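Quick how-to for getting up to the chapel at Pesidberg from Omlow without a car. Wrote this for my cousin, putting it here so I can stop retyping it. Updated January 17, 2026.

## Before you go

- Check the bus times the night before. Winter timetable is thin, summer one starts in April.
- Cash for the bus. Coins if you can. The driver will take a small note but he sighs.
- Shoes with grip. The upper path is old stone steps and they get slick.
- Water. The spring in the village is fine to drink, the one behind the chapel has a sign saying don't.
- Something for your head and shoulders if you want to go inside during a service.

No ticket for the chapel. There is one for the tower ruin next to it, 4 at the hut, kids free. Hut closes for lunch and nothing on the door tells you when lunch is.

## Step 1: Omlow to Pandden

Take the bus from the lower stop, across from the bakery. NOT the one by the station — same number, goes the other way round the lake and you'll lose the morning.

Ride takes about 25 minutes. Sit on the left for the river. Get off at Pandden church, it's the stop after the long tunnel. Press the button early, the driver won't stop otherwise.

## Step 2: find the start of the path

Walk back the way the bus came, past the fountain. Turn up the lane beside the Bühler guesthouse. Yellow sign on the wall says Pesidberg but it's half covered in ivy so look for the drainpipe and then look up.

If you reach the sawmill you've gone too far. Turn round.

The guesthouse does let you leave a bag if you buy a coffee first. Ask at the bar. Good idea if you've got luggage, the steps are no fun with a suitcase. I've seen it tried.

## Step 3: the climb

570 steps from the lane to the chapel door, that's the number painted on the bottom one anyway. Parts in between are flat so it's easier than it sounds.

1. First stretch is through beech woods. Shady, easy, muddy after rain.
2. Then you cross the forestry road. Go straight over. Don't follow the road, even tho it looks nicer.
3. Last stretch is out in the open, along the wall. There's a handrail on the outside. Use it.

Three benches on the way. The middle one has the view down to Pandden and the weir, so eat there. The top one is usually taken.

Pilgrims do this barefoot at Easter, slowly, and they fill the whole path. If you come that week go up early or wait for the procession to pass. Don't squeeze by.

## Step 4: at the top

Chapel is small. Ten minutes is plenty if you just want to look, longer if you want to read the painted panels along the north wall. They're thank-you pictures left by families — runaway horses, house fires, a man falling off a ladder. Start by the door and go left, the oldest ones come first.

Light switch for the altar is on a timer, on the right behind the pillar. Press firmly.

Photos are ok without flash. Not during services.

For the tower, pay at the hut and keep the slip, sombody checks it at the gate. Stairs inside are narrow and one-way in theory. Call out before you start down.

## Step 5: getting back

Same way down, or take the cart track on the far side of the tower if your knees hurt. Longer but gentle. It comes out by the sawmill, so turn left for the bus.

Last bus from Pandden leaves before dark in winter. Miss it and your options are the guesthouse or a taxi from Omlow, and the taxi has to be phoned for from the bar becuase there's no signal down in the village.

## Corrections so far

Nahuel Urrutia wrote in to say the lower spring gets switched off in hard frost, so fill your bottle in Omlow to be safe. Siamak Ebrahimi says the ivy has been cut back from the sign. Haven't been up to check, leaving the drainpipe bit in for now.

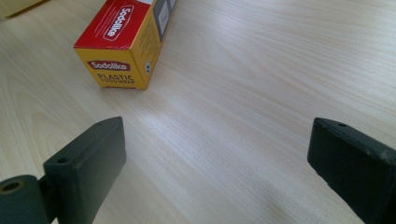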